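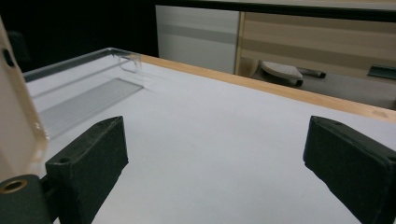
Section 4. Setting Up the Cakine Countertop Water Filter

Read this section through once before you start. You need a clean work surface, a towel, a bucket or large bowl, and the parts bag that came in the box. Allow 30 minutes for the first set-up.

4.1 Before you begin

Check that your kitchen faucet has a removable aerator. The aerator is the small screened tip at the end of the spout. Pull-out sprayers and sensor faucets do not accept the diverter supplied with this model. If you have one of these, order the under-sink kit from Susivico and use the instructions packed with it.

The filter is for cold tap water only.

CAUTION: Do not use the filter with water of unknown quality. It does not make well water or surface water safe to drink.

4.2 Fitting the diverter

1. Turn the faucet off and close the sink drain so that small parts are not lost.
2. Unscrew the aerator by hand, turning it clockwise as seen from above. If it is stuck, wrap it in a cloth and use pliers.
3. Remove the old washer. It sometimes stays behind inside the spout.
4. Look at the threads on the spout. If they are on the outside, screw the diverter straight on. If they are on the inside, fit the male adapter first, with the thin washer between the adapter and the spout.
5. Tighten the diverter by hand until it stops. Do not use tape or sealing paste on these threads.
6. Turn the diverter so the lever faces you.

Note: Keep the old aerator. You will need it if you move the filter to another sink.

4.3 Installing the cartridge

1. Wash your hands.
2. Twist the housing cover to the left and lift it off.
3. Take the cartridge out of its wrapper and pull off both end caps. Leaving a cap in place will stop the flow completely.
4. Wet the large O-ring and press it into the groove in the base. It should lie flat all the way round.
5. Lower the cartridge onto the center post, open end down, and push until you feel it seat.
6. Replace the cover and twist to the right until the two arrows line up.

CAUTION: Never put petroleum jelly on the O-ring. It makes the rubber swell. Use clean water or a small amount of food-grade silicone grease.

4.4 Connecting the hoses

The white hose brings tap water in. The blue hose serves the spout on models that have a separate spout; on other models it carries filtered water back to the diverter.

1. Push the white hose into the port marked IN as far as it will go.
2. Push the blue hose into the port marked OUT.
3. Tug each hose gently. A hose that slides out was not pushed in far enough.
4. Connect the free ends to the diverter as marked.
5. Set the housing beside the sink with no sharp bends in either hose.

To remove a hose later, turn off the water, press the collar in against the port and pull the hose straight out.

4.5 First flush

1. Turn on the cold water slowly, with the lever in the TAP position.
2. Move the lever to FILTER. Air will spit from the outlet at first.
3. Let the water run for ten minutes at a moderate flow. Gray or black water is carbon dust from the new cartridge and is harmless. Use the water for plants if you like.
4. Check the cover, both ports and the diverter for drips. Dry them with the towel and check again.
5. Turn the water off and leave the unit for one hour.
6. Flush for two more minutes. The filter is now ready for use.

If the water is still gray after the second flush, repeat steps 3 to 6. If the cover drips, remove it, reseat the O-ring and try again. Tightening harder will not cure a twisted O-ring.

4.6 Replacing the cartridge

The standard cartridge is rated for 3,000 liters. The small travel cartridge is rated for 200 liters and must not be used in this housing. Write the fitting date on the label inside the cover. Replace the cartridge sooner if the flow drops sharply or the taste of chlorine returns.

After a break of a week or more, flush for five minutes before drinking. If the unit will be stored in an unheated room, drain it and throw the used cartridge away. A cartridge that has frozen may be cracked inside where you cannot see it.

4.7 Parts and service

Spare washers, adapters and O-rings are sold as one kit, part 190. Write to the Susivico service desk at Girncombe, attention Bheki Masilela, and include the serial number from under the base.

Section revised Feb 14, 2020. Replaces the loose sheet packed with units sold before December.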